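Akolgo Forums > Rooms, Sound and Quiet > Treating a shared practice room

Topic: Our choir room finally stopped ringing! (long, sorry)

garania_alto
Joined the forum in the spring, mostly lurking, but I have to share this because I'm so happy with it. Our choir rehearses on Thursday evenings in a long room with a hard floor, plaster walls and a flat ceiling, and until June it was miserable. Every consonant came back at you. The basses turned into a kind of fog below middle C and our director had to stop and ask people to repeat their questions.

We had no money to speak of, so we did it in stages. First a big secondhand rug under the altos and sopranos. That took the edge off the clapping echo but the fog stayed. Then heavy curtains along the window side, hung with a gap behind them (this made much more difference than I expected!). Last, six panels on the long wall behind the basses, mineral wool in a simple wood frame with cloth stretched over it.

And wow. You can hear the inner parts now. We sang through the Tallis we'd been fighting with for months and people just stood there grinning at the end. I'd do it all again tomorrow.

Questions welcome, and I'd love to know what to do next, if anything. The ceiling is still bare.

bredar_bill
Congratulations, that's a great result for a rug and some curtains. The gap behind the curtains matters a lot. Pleat them too if you haven't, you want plenty more fabric than window.

How thick are the panels?

garania_alto
3 inches! And yes, pleated, my sister sewed them and she was generous with the folds.

lowendlarry
I'd stop right there and leave the ceiling alone. I've sung in rooms that got treated to death and it's awful. You can't hear your neighbor, everybody pushes, and by the break you're hoarse. Singers need something back from the room.

tin_whistle_meg
Disagree with Larry, at least partly. A flat hard ceiling over a flat floor is the worst pair of surfaces you can have, and a rug only fixes one side of it. A couple of panels hung flat over the middle won't kill anything.

lowendlarry
A rug doesn't fix the low end at all, and neither will two thin panels up top. What she'll lose is the sparkle. I'd spend the money on the corners.

tin_whistle_meg
She said the fog is gone, Larry.

garania_alto
Mostly gone! There is still a bit of boom on one note, somewhere near a low A. The basses think it's flattering so they aren't complaining.

dundach_drums
Can I ask about perforated panels? The place where I teach has a budget for once and the manager doesn't like the look of cloth. She wants something that wipes clean and survives chair backs. I've seen them in lots of newer buildings but never had to choose any.

bredar_bill
They can be very good. The face with the holes doesn't do much on its own, so what's behind it decides everything. With absorbent backing and some depth to the cavity you get a nice broad result through the speech range. Glued straight onto a wall with nothing behind, you've bought decoration.

Ask the supplier for the absorption figures by frequency, with the mounting stated. If they only give you one number, keep asking.

tin_whistle_meg
Seconding that. Also, hole size and spacing change the tuning, so two panels that look the same from across a room can behave very differently. And don't let anyone paint them with a roller afterward. Our old hall did that and half the holes filled in. Such a shame, it had been a lovely room to play in.

I also wanted to point people to the piece on walls in the members' notes, which got me started on all this. Here's the part on hard rooms:
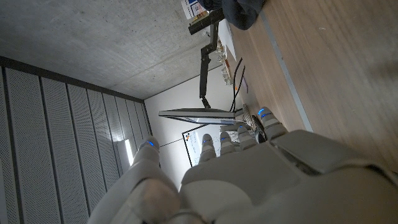 Kobina Agbeko
Notes editor, Rooms and Sound

Gray perforated panels on a wall under a concrete ceiling make a pairing I meet all the time now, and I'm fond of it. Concrete gives you almost nothing in the way of absorption, so the walls have to carry the load, along with whatever soft things people bring in with them.

My advice is always to listen before you buy. Stand in the middle of the room and clap once, hard. Then walk to each wall and do it again. A fluttery, zippy tail means two bare surfaces are facing each other, and treating either one of them will help. A dull bloom that hangs on after you talk is a low-frequency matter and wants depth.

Bring people in too! A room with 150 coats and sweaters in it is a different room from the one you clapped in on a quiet morning. I have talked more than one group out of spending their savings after we tried it again with everybody in their seats — and I've enjoyed every one of those evenings.

dundach_drums
That's really helpful, thank you. We have the zippy tail for sure. I walked around clapping between lessons and a parent asked if I was okay.

lowendlarry
Good notes. I'll give him the part about people in the room. That's my whole point about the choir! Sing with everyone there before you hang a single thing on that ceiling.

tin_whistle_meg
They've been rehearsing in it with everyone there, that's what the first post is about.

lowendlarry
Then she has her answer and can leave it alone.

garania_alto
You two are wonderful. I think I'll borrow 2 panels from a friend who records at home and rig them over the altos for a couple of weeks. If we hate it they come down. I'm a little nervous about fixings overhead though.

bredar_bill
Good plan, and be nervous. Get into solid structure, use rated hardware, and put a safety wire on each panel as a second attachment. If you don't know what's above the plaster, pay somebody who does. For a trial you could also stand them on tall lighting stands with sandbags and angle them in. It won't be the same but you'll learn something.

tin_whistle_meg
Record it both ways! Put your phone in the same spot, same piece, same people standing in the same places. Memory is terrible for this kind of thing and singers always love whatever they heard last.

garania_alto
Oh, the stands are a great idea, our percussionist has some. And yes to recording. I'll use the Tallis again, plus something with a lot of words in it.

dundach_drums
Please post the recordings. I'd like to play them for my manager.

lowendlarry
Put the low A in there somewhere.

garania_alto
Will do. The basses have already volunteered to hold it as long as necessary.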